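Budget split for a second pair of handhelds – finger pads, spares, cables
Board: Equipment and Purchasing
Started by u_barrientos

u_barrientos
We have four handheld grippers at Bretley and I have to submit next year's equipment request before the March cutoff. Main task is garment handling: trousers, folding, turning, laying out. My draft spends most of the money on two more handhelds and leaves 1,000 for consumables. Telma thinks that ratio is wrong. I would like figures from people who have run fabric work for more than one season.

telma_sep
It is wrong. Denim wears pads faster than anything else we handle. Seams, rivets and decorated pockets all drag across the ridges. Once the ridges are rounded off, a single layer slips and the operator starts pinching deeper, and then you have data you can't use. Price the pads per operating hour, then decide how many devices you can afford to keep running.

ketilsson_g
Agree on pads, disagree on the order. A device that is down costs more than a worn pad. At Nirkidar we lost more hours to cable strain at the housing than to anything on the fingers. Ulises, what do your fingers look like, and is the cable on the operator's side?

u_barrientos
Open fingers with triangular cutouts, screw pivots, blue ridged pads on the inner faces. Cable comes off the device and runs down past the hand. Black jeans on a bed:

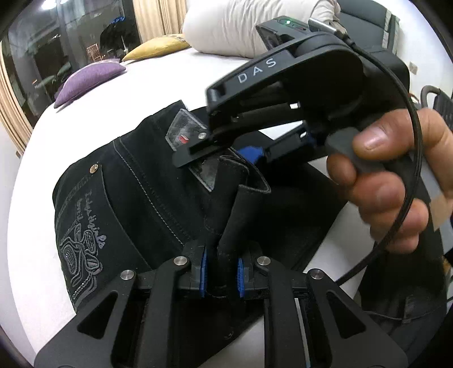

Replies 5–9 | Sorted by: oldest first

m_figueroa
Tape on the grip. Do you have that on all of them? We went through three kinds before the operators stopped complaining. It belongs on the consumables line too, cheap as it is.

u_barrientos
Haven't checked them all. Will add a line for it.

ketilsson_g
Put two spare cables per device in the request, and ask for right-angle ends if the vendor has them. Straight ones get levered every time the wrist turns over a cushion or a chair back.

telma_sep
Two per device is excessive for four devices. One each plus a small shared stock. I would move the difference to pads and a set of pivot screws. Ours back out under side load, and a loose finger looks a lot like a calibration fault until you put a driver on it.

m_iturra
Different view from Pereyra: don't buy the two extra units at all. Four handhelds is two operators working with both hands. Do you have people for a third station, and somewhere to put it? We bought ahead of staffing and the extra pair sat in a drawer past the warranty. Ask for an option price valid for 2 quarters and buy when the third operator is signed.

u_barrientos
Third operator is approved but not hired. The option price is a fair point – I'll ask for it in writing. Revised draft has pads by the hour, one cable per device plus shared stock, screws, tape, and the extra pair as a separate item that can be deferred.

ketilsson_g
Still think you are short on cables.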